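# Questions I get about renting the cabin at Welimer

I've been renting out our little place on the lake for seven years now, and I answer the same handful of emails every spring, so here goes. If your question isn't covered, write to me and I'll get back to you, usually the same evening (slower in June, when everybody writes at once!).

*Last updated Apr 2, 2020*

## Can I still book for this summer?

You can, and you can cancel too. With everything so up in the air I've dropped the old cancellation rule completely. If you can't come, or you don't feel right about coming, I'll send the deposit back or move it to next year, whichever you like. I'd much rather have you show up happy next summer than grumpy this one.

## How much is the deposit?

It's $50 a night, and you pay the rest when you get the keys. Checks are fine. So is cash in an envelope, which is how half of my regulars still do it.

## How many people can sleep there?

Four, comfortably. There's a double bed in the back room and a bunk in the little room off the porch. People always ask if a fifth can go on the couch, and I always say you're welcome to try, but that couch came from my aunt's house in Ploltov and it has opinions about your lower back. Kids don't seem to notice.

## Is it hard to find?

A little, yes. Your phone will want to send you down the old quarry road, and please don't listen to it. Come through Westbridge, go past the feed store, and stay on the paved road until you see the row of mailboxes. Ours is the green one. Turn left there and keep going even when it looks like you've ended up in someone's yard (you have, it's the neighbor's, and he's used to it).

## Is there internet?

There's a phone signal on the end of the dock and, on a good day, at the kitchen sink. That's all I can offer! I looked into getting a line put in and the quote was over $4000, so I bought a canoe instead.

## Can we bring the dog?

Yes please. I ask that dogs stay off the beds, and that you rinse them off with the hose by the shed before they come in, because the lake bottom is pure black muck on our side. There are old towels in the shed for this. Use those and leave my nice ones alone.

Cats I'm less sure about. Somebody brought one once and it spent the whole week under the porch.

## Who do we call if something breaks?

Call me first. If it's the pump or the water heater and I don't pick up, call Přemysl Zeman, whose number is on the inside of the cupboard door. He knows that pump better than I do. Don't try to restart it yourself more than once or you'll flood the pit, and then we're all waiting until the next day for showers.

## Is the water okay to drink?

It is. It comes from the well and I have it tested every spring. It tastes a bit like iron, and some guests haul in bottled water for coffee. I've gotten so used to it that coffee at home tastes flat to me.

## What should we bring?

Sheets, pillowcases and towels for the people. Pillows and blankets are already there. Pots, pans, plates and sharp knives are in the kitchen, and so is a corkscrew, unless the last folks walked off with it again. Bring bug spray, a flashlight for each person, and something warm for the evenings even if the forecast says you won't need it.

The closest real grocery store is in Westbridge. Benmoussa, the bakery across from it, sells out of the round loaves early, so go there first and do the rest of your shopping afterward.

## Do you leave any food in the cabin?

Just the basics: salt, pepper, cooking oil, and whatever previous guests have left in the pantry. Help yourself to anything sealed. Small stuff in packets tends to pile up, and a box with dividers is the best thing I know for keeping it from ending up all over a drawer.

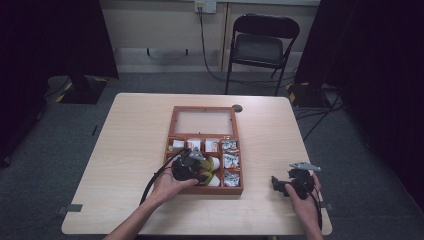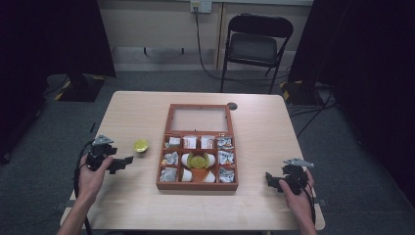
Please don't leave open bags of anything, though, and that goes double for rice and birdseed. The mice find it before you've hit the main road, and I'm the one who has to go up there and deal with it. Take it home or give it to the neighbor, who has chickens.

## What do we have to do before we leave?

Not much. Sweep, strip the beds, pull the canoe all the way up past the big rock, and turn the stove off at the tank. Trash goes home with you or to the transfer station, which closes at noon. Put the key back where you found it.

## Can we come back the same week next year?

Tell me before you leave and I'll pencil you in. Returning guests get first pick until the end of the year, and after that it goes to whoever writes.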